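Painemal bin picking: method review meeting, minutes
December, started 2:10 p.m.
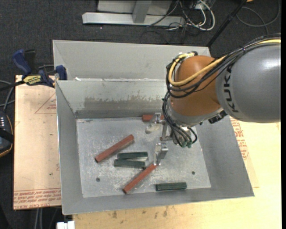
What was the meeting called to decide?
Whether the grasp ranking method from the Pasby trials is ready to go into the Flasent cell, and whether the result in the draft report can be stated the way it is stated now.

1. Minutes of the last meeting
Accepted with one correction. Item 4 said the method "works on mixed parts." It should say "was tried on mixed parts."

2. The result as reported
The method group presented the draft. The ranker was trained on 3,362 labeled grasp attempts and then run against the old hand-tuned rule. The draft claims the ranker failed 47 times in 1,000 picks and the old rule failed 63 times in 1,000.

The review side did not accept the word "significant" in the abstract. A gap that size could come from one good afternoon. The two methods were run in separate blocks, the old rule first, and the gripper was recalibrated between them. The method group said the recalibration was minor. Asked how minor, they had no record of it.

It was also asked what counts as a failure. The draft counts a pick as good if the block leaves the bin floor. A block that is lifted and then dropped on the way to the other bin still scores as a success. The method group said drops were rare. The log doesn't have a field for them, so this can't be checked.

3. The parts
The setup uses plain long blocks, red-brown and dark green, spread over a flat bin floor. Discussion went on for a while. The review side's view is that a few blocks lying apart from each other are an easy case, and any sensible rule should do well on them. Trouble in production comes from parts stacked on each other and parts tight against a wall. The method group pointed out that blocks do end up by the walls and close beside each other in their trials. Agreed that this is true. Not agreed that it answers the question, as the results are not split out by position.

One attendee asked if color could be helping the ranker. The reply was that the ranker only sees depth. The training notes mention color input in an early version, and it isn't clear which version produced the reported numbers.

4. Clolell comparison
The draft says the ranker "outperforms the Clolell baseline." The baseline was rebuilt in-house from a written summary and was never run on the Clolell cell. The sentence comes out until that has been done. The method group objected and asked for the objection to be recorded. It is recorded.

5. Flasent cell
Request to install the ranker this month was turned down. The old rule stays. The method group may run the ranker in the background and log what it would have picked, as long as it sends no commands to the arm.

6. Actions
Method group: rerun both methods in mixed order, same calibration throughout, settings saved with each run.
Method group: add a drop field to the log and score a pick only when the block is released in the target bin.
Method group: report wall picks and close pairs separately.
Method group: confirm which version of the ranker was used.
Review side: write down beforehand what gap would be convincing, and send it out before the rerun starts.

7. Other business
The title of the draft still includes "robust." Left open until the rerun is in.

Closed 3:35 p.m. Next meeting when the rerun data is available.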